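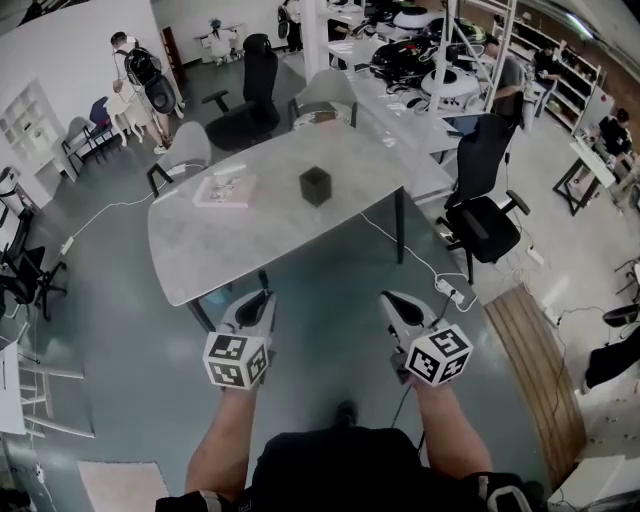
How often does the Stomby cartridge need to be replaced?
Every 300 gallons, or when the flow drops to half of what it was with a new cartridge. Homes with hard or rusty water may get there sooner.

Stomby Under-Sink Water Filter
Maker: Binlow
Part number: 824
Revised July 2019

The Stomby is a single-stage filter for cold drinking water. It mounts on the side or back wall of a sink cabinet and feeds a separate faucet, sold as the Ekska. The housing is clear below the collar so the cartridge can be checked without opening it. A bracket, four screws and a housing wrench are in the box. Tubing is sold by the foot.

Cartridges
Two types fit the same housing. The standard cartridge is a carbon block for chlorine taste and odor. The Cù cartridge has a pleated outer layer ahead of the carbon and is meant for well water with fine sand – it holds more dirt before it clogs and is rated for 500 gallons. Neither type softens water or makes untreated water safe to drink. 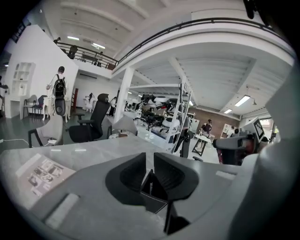
Installation
Shut off the cold supply and open the faucet to relieve pressure. Fix the bracket with enough clearance under the housing to lower the bowl. Push each tube fully into its fitting, then pull back lightly to check the grip. Hand-tighten the bowl. Use the wrench for removal only.
Run water for 10 minutes before first use. Gray water at the start is carbon dust.

Spare parts
Bowl O-ring, bracket, wrench, tube fittings. Orders for older housings with the metal collar go to Sandrine Langlois in the parts department – include the code stamped on the collar.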